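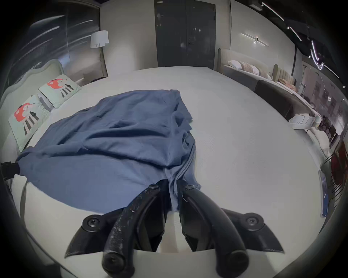 Flirkley Guest Rooms: Common Questions

When can I check in?
Any time after 3 p.m. If you'll be later than 9 in the evening, call Macario Cuautle at the desk and he will leave your key in the lockbox.

Is breakfast included?
Yes, on weekdays. On weekends the bakery on Mendoza Street opens early and guests get 10 percent off.

Can I bring a dog?
One dog per room, ground floor only. There is a cleaning fee of $90 per stay.

How often are sheets changed?
Every third day, or sooner if you ask. Extra blankets are free.

Where do I park?
Behind the building. The gate code is 1478 — please close the gate after you.

What if I need to cancel?
Let us know two days ahead and you pay nothing. After that we charge for the first night. June bookings need a full week's notice.

Do you have an elevator?
No. Ask for a ground-floor room when you book.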